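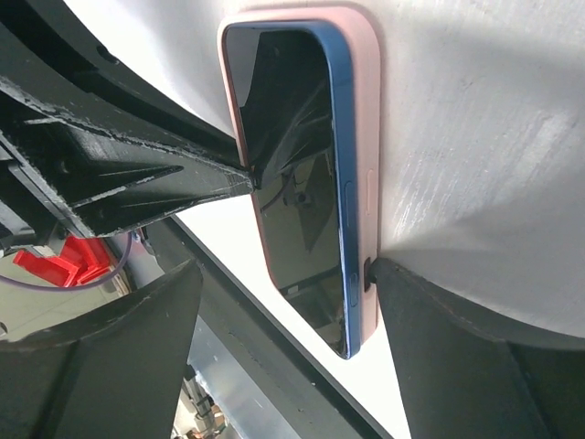 Season notes from the Sketcombe chamber orchestra, for anyone who missed the meeting. We open in October with a Haydn symphony, then the Brahms clarinet quintet with Dorottya Jakab playing the solo part.

Rehearsals start at 7 pm in the Katona room, same as last year. Strings first, winds come in at 8. Please bring a pencil. Parts are on the table by the door and the bowings are already marked.

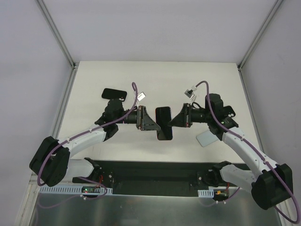
Levente Vass is leading the seconds while Ildikó Kiss is on leave. He has asked for the slow movement of the Haydn to be played with less vibrato, so try it that way at home.

The hall seats 399. We sold 109 season tickets by the end of June, up 15 on last year. Single tickets go on sale in September. 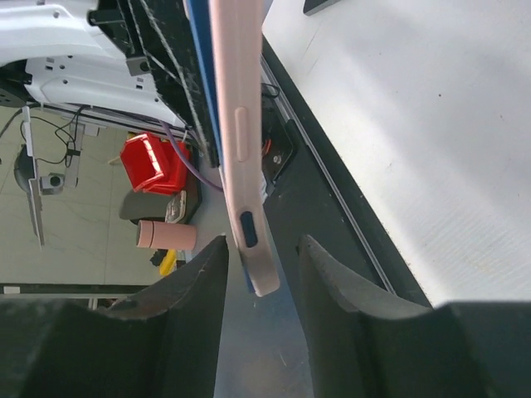 Still looking for a second bassoon for the spring program. It's mostly Dvořák and the part is not hard. Message me if you know a player.

One correction: the spring concert starts at 3 pm. The printed flyer says 4 and that is wrong.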